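Farah Raju keeps the kettle at the far end of the workshop, well away from the cell, and she insisted on making tea before we talked about anything with a motor in it. She has looked after the shape-sorting cell at Brendura for long enough that she talks about it the way other people talk about an elderly car, fondly and with a list of complaints ready.

"People come in wanting to hear about the clever part," she said, settling on a stool, "and I end up telling them about screws. I'm sorry, but it's mostly screws!"

Tuesday is her setting-up day. She begins with the gripper, wiping down the white housing and then checking the metal bracket underneath, where a small screw and nut have to be snug but not forced. She was taught to lean on a spanner by her father, she told me, and has spent years unlearning it.

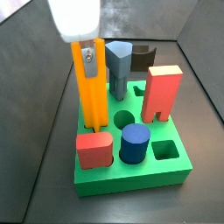

After that comes the board, and she is very particular about the board. It's green foam, lovely and forgiving if a block goes in crooked, but foam gives a little each time, and the edges of the holes soften. "You don't notice it day to day. Then you put a new board next to the old one and you think, oh dear, have I really been asking it to work with that?" She changes hers after 519 insertions, a number she arrived at by keeping a tally in a school exercise book and grumbling over it.

The cross- or star-shaped block is the one she uses for checking, being tall and fussy about which way round it goes. She runs it in and out of its hole 40 times at a slow speed and listens. A good run, she says, is dull to sit through. If it catches, she stops the cell, locks it off and goes back to the bracket before she touches a single setting on the computer.

"I once lost a whole afternoon in June changing numbers," she said, laughing, "and it was the nut. I'd have had it done in 23 minutes if I'd looked there first, and I'd have been home for my tea."

The grey walls get a wipe too, and she goes over the tabletop with a dry cloth last thing, usually with the radio on.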